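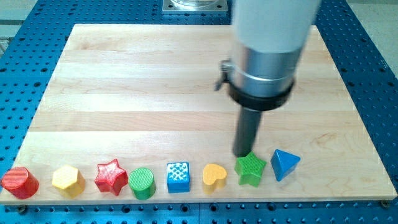
Cardiac rehab is a program of supervised exercise, education and follow-up for people who have had a heart attack, a stent, bypass or valve surgery, or a diagnosis of heart failure. At Forsyth, sessions are held in the ground floor gym, and the questions below are the ones new patients and their families ask most. Some of them are about exercise and many are about everything else: driving, sleep, work, sex, what to eat. Going back to normal life is mostly a matter of small jobs done in short spells. Cutting vegetables on a wooden board is a reasonable job for the first week at home. Carrying a full laundry basket up the stairs may have to wait.

Reading time: 5 minutes

Do I need a referral?

Yes. Your cardiologist, surgeon or family doctor can send one. If you were treated in a hospital, ask before you are discharged whether it has already been sent. If you are home and have heard nothing after two weeks, call the front desk and we will check.

How soon can I start?

Most people who had a heart attack treated with a stent start within a few weeks. After open heart surgery it is usually later, once the breastbone has had time to heal. Your start date is set by the referring doctor, so please don't book a place before you have been cleared.

What happens at the first visit?

A nurse goes over your history and medications, takes your blood pressure and weight, and asks what you could do before you got sick and what you want to get back to. You will then do a walking test at your own pace. Bring your medication list, including vitamins and anything you buy without a prescription. Davina Crichton runs most of the first visits and will give you a written plan before you leave.

I haven't exercised in years. Will I be able to keep up?

There is nothing to keep up with. Each person has their own plan. Some patients begin with 5 minutes on a stationary bike, a rest, and another 5 minutes. You will wear a heart monitor for the early sessions, and staff will ask you to rate how hard you are working.

What should I wear?

Loose clothes and flat shoes with a closed heel. A top that buttons or zips in front makes it easier to place the monitor patches. Lotion on the chest keeps the patches from sticking, so skip it on gym days.

I feel fine. Do I still have to come?

You don't have to do anything. Feeling fine after a mild heart attack is common, and we are glad when people do. It doesn't tell you whether your arteries are healthy, and people who finish rehab tend to do better than people who don't. If the full program doesn't fit your life, ask about the home plan.

What is the home plan?

You exercise at home and have a phone call with a nurse every week. You record your walks and blood pressure in the Mudent app or in a paper logbook. Both are free to patients. The home plan isn't offered to people with certain rhythm problems or with chest pain that is not under control.

Will you tell me to lose weight?

Only if weight is part of your plan and you have agreed to talk about it. We look at blood pressure, cholesterol, blood sugar, smoking, sleep and fitness in patients of every size. You can ask not to be told the number on the scale. Heart failure patients do need to track daily weight, as a sudden gain can mean fluid is building up.

Is it normal to feel low or scared?

Yes. Many patients are nervous about being alone or about falling asleep, and some are short-tempered for weeks. Tell any member of staff. Alasdair Haldane is our counselor and sees patients and partners, together or separately. If you have thoughts of harming yourself, call or text 988 at any hour.

When can I drive, go back to work, or have sex?

Ask your doctor about driving, because the answer depends on what was done and on the kind of license you hold. Desk work often comes back sooner than physical work. For sex, a common guide is being able to climb two flights of stairs at a good pace without chest pain or getting badly out of breath. Do not take erectile dysfunction drugs with nitrates.

What should I do if I get chest pain?

At a session, stop and tell someone right away. At home, stop what you are doing, sit down, and follow the instructions you were given for your nitroglycerin if you have it. Call 911 if the pain is severe or doesn't ease within 5 minutes. Don't drive yourself.

Where do I park?

Use the Bresby Street lot, which has 200 spaces. The first row is reserved for rehab patients. The entrance from the lot has no steps.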